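Monday, February 6, 2023

Eating off the good plates

My mother had a dinner service she bought in instalments, one piece a month, and kept in a cabinet with a key. We used it at Christmas and when my uncle came over. When she moved into the flat in May she asked me to take it, and I said yes before I had thought about where it would go.

I rang a replacement service called Fleteck to ask about value, mostly for the insurance. The woman quoted me 800 pounds for the lot if it was complete. It isn't. Two soup bowls are missing and the gravy boat has a glued handle. Without those she wouldn't give me a figure at all.

So I put it in the kitchen cupboard and we started using it. The everyday set went to the charity shop the same week, apart from the cereal bowls, which are a better shape for cereal.

The first few weeks I washed everything by hand and dried it straight away. Then I got tired of that and left it to drain like anything else. The gold line has faded a little on two of the side plates. They were the ones at the top of the stack, so they get used most. I now put clean plates back at the bottom, which evens it out.

What I miss is colour. My mother's set is white with a thin grey leaf, and most food looks the same on it. I have been buying odd single plates to mix in, from the market and once from a shop called Stasia that was closing down. They don't match each other and I have stopped trying to make them. 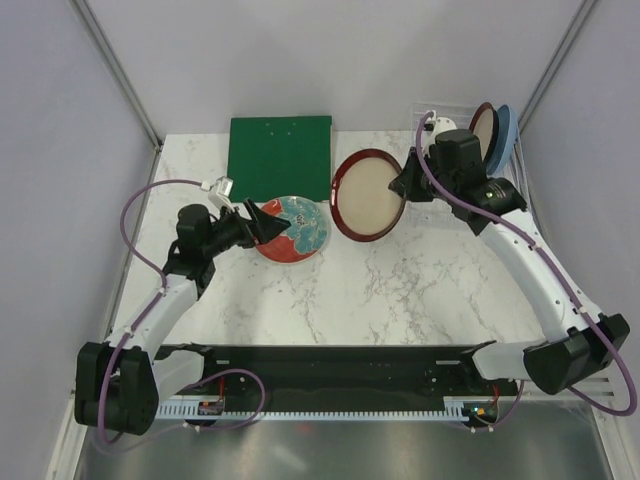 Nima Shirazi wrote in after my last post to say that odd plates are fine until you have to stack them, and that anyone mixing sets should check the width of the foot underneath before paying. I hadn't thought of that. Two of mine rock when they are piled on the others, so they live on their own shelf.

My mother came for lunch on Sunday and had her soup in a cereal bowl, with one of her own plates under it. She turned the plate over to look at the mark and asked if I still had the key to the cabinet. I do, in the drawer with the batteries. The cabinet itself is in the garage with paint tins in it, and I need to move those before the spring.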